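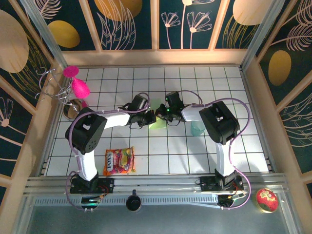

I run the Friday robotics club with Loubna Belhaj, and in August we replaced our old gripper fingers with the soft yellow ones from Vikitz. The students have used them for a full term now. This review covers the fingers only. The arms are the same ones we had before.

**What we use them for**

Our project this term is paper and card. Each team has to get two arms to pick up a sheet, fold it once and stand it on the table. It sounds easy, and it is a hard task for beginners. Our old fingers were stiff plastic and either missed the sheet or creased it in the wrong place. 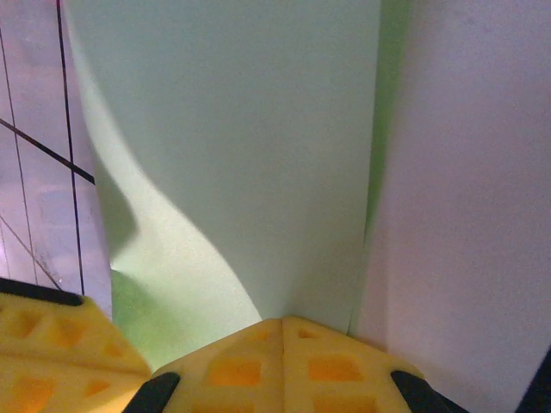
The Vikitz pads are molded with rows of small pockets, so they give a little when they press on something. With thin card that matters a lot. A student can come in slightly off and still get a hold on the edge. Plain printer paper is less forgiving, and the teams that started with it switched to card by the third session.

**Fitting**

Changing a pair takes 5 minutes with a small screwdriver. The instructions are one page with drawings and no text. Hicham El-Sayed fitted the first pair and the students did the rest. One finger went on backwards and nothing in the drawings would have warned them, so check the pointed end before you tighten anything.

**Grip**

Good on card, candy bags and plastic cups. Poor on anything polished. Dust makes it worse, and we now wipe the pads at the start of each session with a damp cloth.

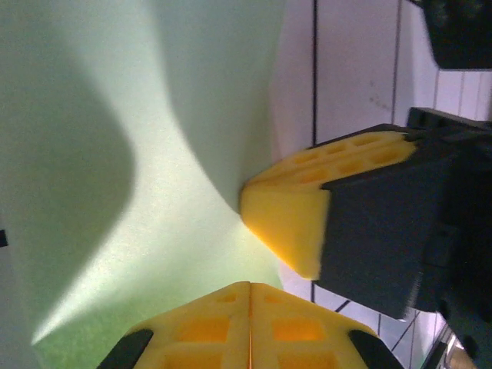 *Yellow pads at work on the pale green surface.*

The yellow is useful too. It shows up well in the wrist camera view, and students reviewing a failed attempt can find the tip quickly. Our old black fingers got lost in their own shadows.

**Wear**

After more than 100 folds, one pad has a small tear near the tip. The others look fine. Vikitz sells the pads separately, but only in sets of three, so we will have spares left over.

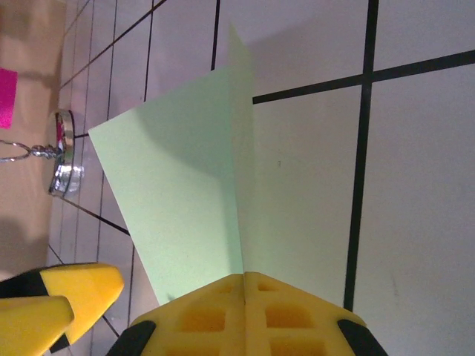 A clean fold still depends mostly on the student. The team that did best spent two sessions just practicing where to press, and their cards stood up more often than anyone else's. The fingers made that practice less frustrating, and fewer sheets ended up in the recycling.

**Would I buy them again?**

Yes, for a club that handles paper, card or light packaging. If your students mostly move metal parts, keep the stiff fingers. I would like better instructions and single replacement pads. Loubna would add a harder version to that list.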